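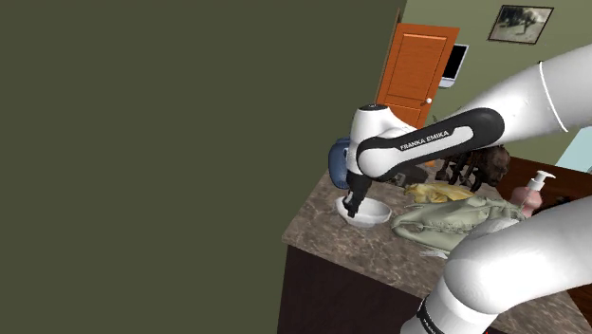
21/11/2025 - Sourdough starter, jar tests

Okay, so the rye jar finally did something! I fed both starters before breakfast, same spoon, same flour bin, and by lunch the rye one had climbed right up to the rubber band while the white one just sat there sulking. It's the Van Hecke flour in both, so I can't blame the bag this time.

Jeanine De Smet says I'm keeping them too cold (she keeps hers on top of the fridge, next to the radio). I moved the white jar up to the high shelf and left the rye where it was. Will look again after 9 hours, if I remember.

Salt: went with 20 g for the 1,000 g batch. The July loaves had less and tasted like cardboard, and I wrote "more salt!!" on that page and then ignored it for months.

Crumb on yesterday's loaf was tight near the bottom, nicer on top. I think I shaped it too hard. Crust was great though, really crackly.

To do:
Wash the Peko tub, it smells like vinegar
Get more rye
Ask Jeanine how long she lets hers sit before shaping
Try the white jar again Monday, with warmer water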